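Flatach (gripper kit)

Flatach is a hand-held gripper kit made by Domby for recording how people pick up, hold and move everyday objects. The recordings are used to train robot arms. The kit has been sold since June 2016 and is used mostly by university labs and by small firms that cannot afford to keep a robot running all day for data collection.

Background

Domby was set up by Preben Thygesen and Margarida Antunes, who had worked together on parts for packing machines. Their first product was a parallel gripper for light robot arms, sold under the name Skisholm. Customers who bought it often asked for a way to show the robot what to do without driving the arm by hand controller, a slow job that tires people out. Antunes drew up a version of the Skisholm fingers that could be mounted on a handle and squeezed with a trigger, and the first 50 units were lent to customers in exchange for written comments.

The comments led to several changes before the kit went on sale. The trigger was moved closer to the palm, the handle was shortened, and the finger pads were made replaceable with a single tool. An early plan to put a battery in the handle was dropped because of the weight.

Design

The hand-held unit has two black fingers that close toward each other, with a camera mounted behind them so that the fingers and whatever is between them stay in view. Each finger plate carries a square black-and-white marker. Software reads the two markers in every picture and works out how far apart the fingers are, so the unit needs no sensor in the trigger. The narrow pads on the inner edges take most of the wear and are sold in packs of 4.

The camera has a very wide lens. Its picture is round, with black corners, and takes in a good part of the room as well as the object being held. Domby recommends the wide view because the software also uses the background to follow how the tool moves through space. Plain walls are hard for it to follow, and the manual suggests working near surfaces with some pattern or color on them.

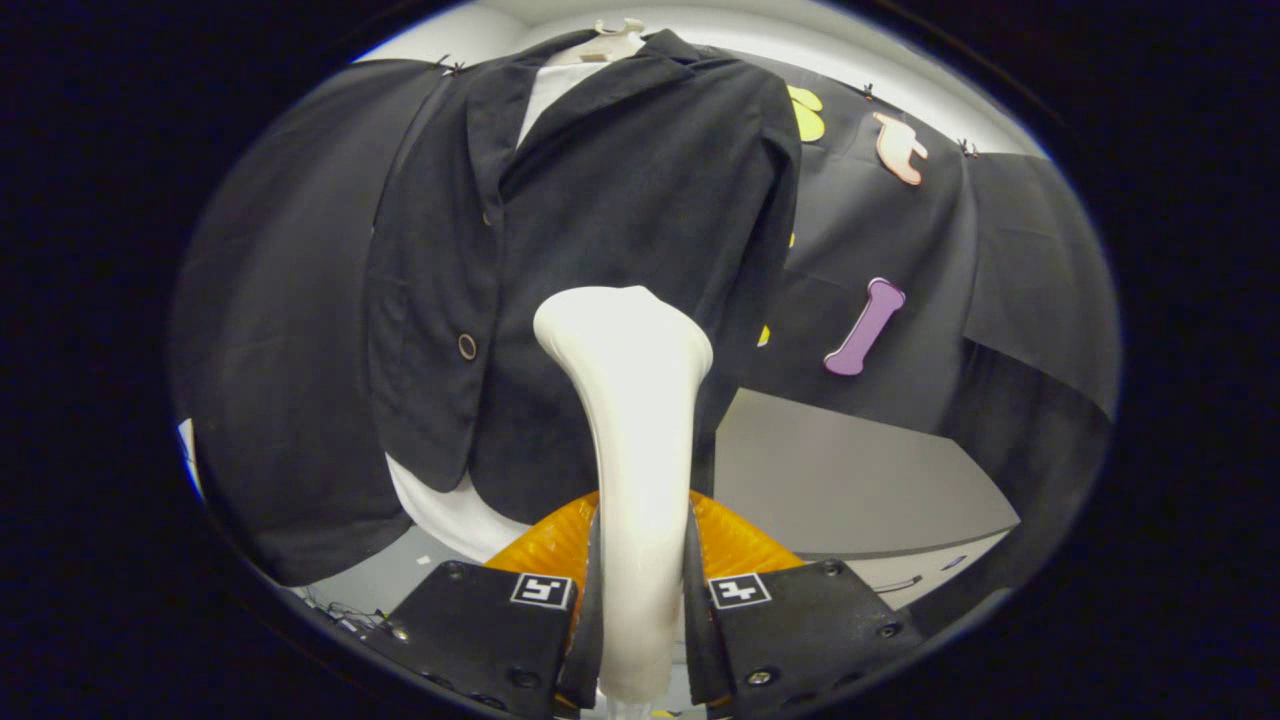
Photo: Olumide Haruna / Domby. A smooth white object held upright in the fingers, with a black blazer on a hanger behind it.

The standard kit weighs 640 grams without its cable. It comes with the hand-held unit, a charger, a printed calibration card, two sets of spare pads and a case. A matching pair of fingers for a robot arm is sold separately. The arm fingers have the same shape and markers as the hand-held ones, so recordings made by hand can be used on the arm with little adjustment.

Use

A person holds the tool, squeezes the trigger to grip an object, and carries out the task while the camera records. One recording usually covers one task from start to finish. The manual advises making at least 100 recordings of a task before training, and more if the objects differ a lot in shape. Rounded and glossy objects are listed as harder to hold, and softer pads are offered for them.

Recordings are handled by a program called Caldeira, written mainly by Jin-sol Yeon. It sorts the clips, throws out those in which the markers were hidden for too long, and saves the rest in a format that common training tools can read. Caldeira is free to download. Domby charges for support and for a service in which its own staff make the recordings at the customer's site.

Reception

In a comparison published on 2018-12-13, the engineer Troels Kárason tested the kit over 178 recordings and found the finger distance readings steady in good light. He was less pleased with the case, which has no room for the arm fingers, and with the trigger spring - he thought it too stiff for long sessions. He also wrote that Caldeira gave unclear messages when it rejected a clip. A later version of the program lists the reason next to each rejected file.

Users have also asked for a left-handed grip. Thygesen has said that the handle works in either hand, although the cable leaves it on the right side. A handle with the cable at the bottom was shown to customers but has not been put on sale.

See also

Skisholm (gripper)
Caldeira (software)
Parallel gripper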